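Progress report, Standstead community lending kitchen
To: Teresa Marinho, Loureiro Fund
August 6, 2023

Hi Teresa,

You asked for something you could read over coffee, so I'm skipping the template this time (the numbers sheet went to your office separately, and Ehab has checked it). We're about halfway through the money and I'd say a little more than halfway through the work, if you don't count the drains.

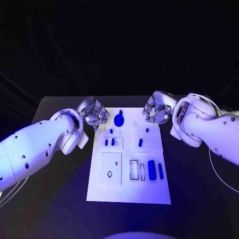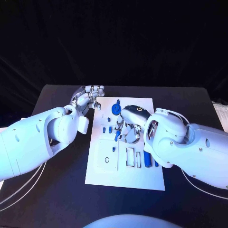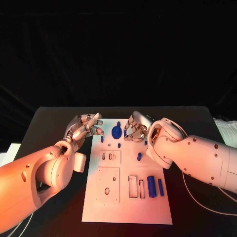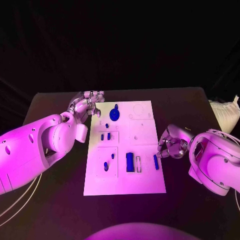

So, the kitchen! We opened the doors in April with a borrowed oven and one good sink, and we now have 15 food makers signed up to use the place. Most of them book mornings. Fernanda Prata has the early slot for her pickles and she's out by ten, and then the bakers come in and argue about the oven. I thought evenings would be our busy time when I wrote the application, and I was wrong about that. People with small kids want to be home by five, and people with day jobs would sooner come in before work than after it.

The oven is the big news. The one you paid for came from Flumik, two weeks later than they told us, and then it wouldn't go through the back door. We had the door frame off for a whole day. It's in now, it holds a steady heat, and the bread coming out of it is so much better than what we were getting in spring that I've put on weight writing this report.

Drains next. The inspector passed the kitchen but wants a bigger grease trap before we let anybody fry on a regular basis. Vurkero came out and gave us a quote, which is higher than what I put in the budget, and I've asked them to break it down by labor and parts. I'd like to move some of the signage money over to cover the gap. We can live with the hand-painted sign another year. Could you let me know if that's okay with you, or if I need to fill in the change form? I have the form, I just dread it.

Classes are going well. Dragica Babić taught the first food safety course and 13 people finished it, with over half of them asking when the next level starts. She's happy to do it in the fall if we can find her a room with decent chairs. She was very firm about the chairs.

Things that haven't gone so well: the online booking calendar is a pain, and I still end up fixing double bookings by phone. The walk-in cooler is noisy and the neighbors upstairs have noticed. We moved the compressor timer and it's better, though I wouldn't call it solved. We also lost 2 members in June, one to a full-time job and one who moved away, and I haven't filled those places yet because I want the cooler shelves sorted out first.

Kurniawati Sumampouw has started coming in to help people with pricing, which was the piece I worried about most. She sat down with our granola maker and they worked out she'd been paying herself nothing at all. The price went up and her regulars kept buying. I'd love to make those sessions a fixed part of membership, and I'll send you a short cost note for it with the next report.

Still to do before the end of the year: grease trap, cooler shelves, the fall course, and a proper labeling station so people can stop using the end of my desk. Come by any morning if you're in Standstead. Fernanda says she's saving you a jar of the green tomato one.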